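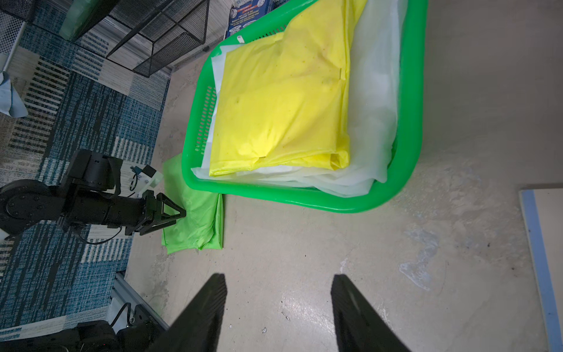

Yellow sheet in the green basket.

My repeat prescriptions moved from the branch in Pondon to the one in Grudusmont in June, and I have been keeping notes on how the change went. There are four items on the repeat. Three transferred with the nomination. The fourth, an inhaler, stayed at Pondon under the old record and had to be released by hand, which took six working days.

The Grudusmont branch uses a system called Saludo for ordering. It accepts a request no earlier than 15 days before the previous supply runs out. Pondon had no such limit, so anyone used to ordering early will see the request refused with no message beyond a code. Mine was 283. The counter staff told me it means "too soon". 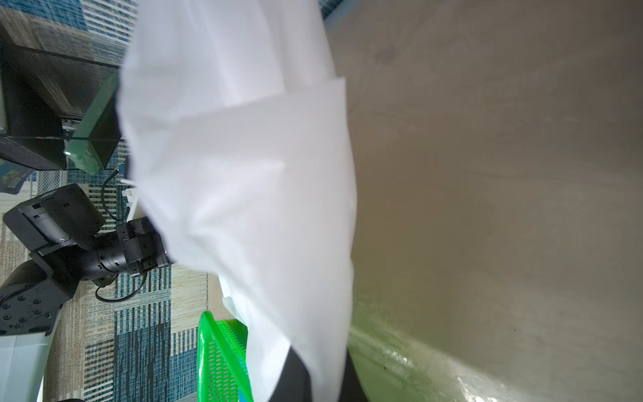
White cloth, creased.

Collection is simpler. A text arrives when the bag is on the shelf, and the bag is kept for roughly four weeks before the items go back into stock. Owings are printed on a separate slip. Keep the slip, as the Vakness branch can supply against it if Grudusmont is closed.

I still need to find out whether the inhaler can be lined up with the other three dates. The surgery says to ask the pharmacy, and the pharmacy has sent a note to the surgery.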